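메쉬 의자랑 블라인드 먼지 청소하는 법

작업방 청소를 미루고 미루다가 10월이 되어서야 손을 댔어요. 바닥은 자주 닦으면서 의자 등판이랑 블라인드는 왜 그렇게 손이 안 가는지 몰라요ㅎㅎ 제가 하는 순서대로 적어볼게요.

준비물은 마른 극세사 장갑, 부드러운 솔, 중성세제 조금, 물걸레 두 장이면 돼요. 저는 Wimwood 솔을 쓰는데 집에 있는 안 쓰는 칫솔도 괜찮아요.

먼저 블라인드부터! 슬랫을 닫아 놓고 위에서 아래로 마른 장갑으로 쓸어내린 다음, 반대로 뒤집어서 한 번 더 해주세요. 처음부터 물걸레를 대면 먼지가 뭉쳐서 줄이 생겨요(제가 해봤어요...). 롤 블라인드는 끝까지 내리고 청소기 솔 노즐로 살살 밀어주면 됩니다.

다음은 메쉬 의자예요. 등판 뒤쪽에서 솔로 톡톡 털고, 앞쪽에서 청소기로 빨아들여요. 헤드레스트는 세제를 살짝 묻힌 걸레로 닦고 물걸레로 한 번 더 닦아주세요.

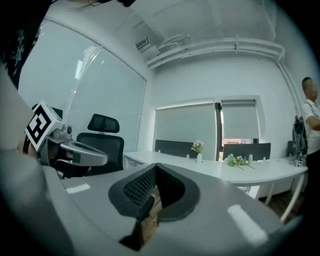 마루는 맨 마지막이에요. 의자를 옆으로 빼 두고 창가에서 문 쪽으로 밀대를 밀면서 나오면 발자국이 안 남아요. 물기는 꼭 짜서 쓰시고, 의자 바퀴에 감긴 머리카락도 이때 같이 떼어내세요. 저는 늘 이걸 까먹고 의자를 다시 뒤집는답니다!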